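Spur gear

A spur gear is the plainest kind of gear there is: a wheel with straight teeth cut around the rim, every tooth running parallel to the shaft it turns on. If you ask a kid to draw a gear, you get a spur gear. I've been writing up gears for this little encyclopedia for a while now, and I keep coming back to this entry to fiddle with it, so forgive me if it rambles in places.

How it works

Two spur gears sit side by side on parallel shafts, with the teeth of one dropping into the gaps of the other. Turn one and the other turns the opposite way. If you want both ends going the same direction, you stick a third gear in between (called an idler), and it doesn't change the overall ratio at all, which surprised me the first time I worked it out on paper.

The ratio comes straight from the tooth counts. Put an 11-tooth gear on the motor and a 33-tooth gear on the output, and the output turns at a third of the speed with three times the torque, minus whatever you lose to friction. The smaller gear of a pair is usually called the pinion. The bigger one is often just called "the gear," and yes, that gets confusing in a hurry!

Parts and words

The hole in the middle is the bore. The raised collar you find on some gears is the hub, and plenty of small gears don't have one. The pitch circle is an imaginary circle partway up the teeth, where the two gears act as if they were smooth wheels rolling on each other. Face width is how thick the toothed part is, measured along the shaft. Then there's backlash, the bit of slop between meshing teeth — you want a little, or the pair will bind.
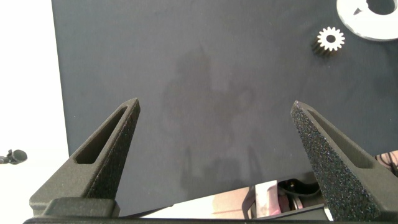 A small white spur gear with a dark round bore, and part of a larger white ring at the upper right.

Tooth size is given as module in metric countries (pitch diameter in millimeters divided by number of teeth) and as diametral pitch in the US (teeth per inch of pitch diameter). Gears only mesh properly if these match, and the pressure angle has to match too. I once mixed a 20-degree gear with an old 14.5-degree one and got a lovely grinding noise for my trouble.

Materials

Steel and brass are the old standbys. Nylon and acetal are common in small machines, toys and printers, where they run quietly and often need no oil. My friend Elīna Jõgi prints her own for the clocks she builds in Amholm, and she swears by making the teeth a hair thinner than the drawing says.

Good and bad points

Spur gears are cheap, easy to make and efficient, and they put no sideways push along the shaft. They are noisy at speed, though, as each tooth meets its partner across the whole width at once. Helical gears fix that with slanted teeth, but then you need bearings that can take the thrust.

See also: helical gear, idler, pinion, rack and pinion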